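How Robots Learn by Watching Themselves

The Erach Institute, Young Readers' Pages

A robot arm does not know what a box is. It does not know what a lid is, either. At the Erach Institute in Sikamberg, researchers are studying how a pair of robot arms can learn to handle such objects by practicing from recorded examples.

The method is called imitation learning. First, a person guides the arms through a task many times. Each time is known as a demonstration. Cameras near the grippers record what each hand is close to, and the computer stores how every joint moved. A gripper is the robot's hand, and on these arms it has two fingers.

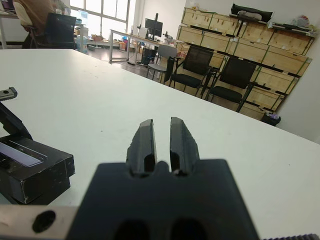

For the current study, the team collected nearly 2000 demonstrations. A computer program then looked for patterns in them. When the fingers are close to an object, which way should they turn? When should they close? The program makes a guess, compares it with what the person did, and corrects itself. This is repeated until the guesses improve.

Next comes the test. The arms must work without a person guiding them, and the objects are put down in positions the program has not met before. The team, led by Dr. Inmaculada Sotomayor, found that the arms finished the task in 71 out of every 100 tries. When the program was given only the views from the wrist cameras, and no view from higher up, the result fell to 27 out of every 100.
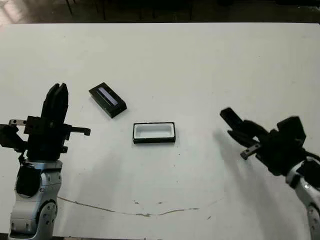 Lizeth Salazar wrote to ask whether the robot gets tired of practicing, and whether it could learn from its mistakes as she does in piano lessons. A robot does not get tired, although its motors can become warm and must then rest. Learning from mistakes is a separate method, called reinforcement learning. The team plans to begin work on it in April.

Words to know
Demonstration: one recorded example of a task.
Joint: a place where an arm bends or turns.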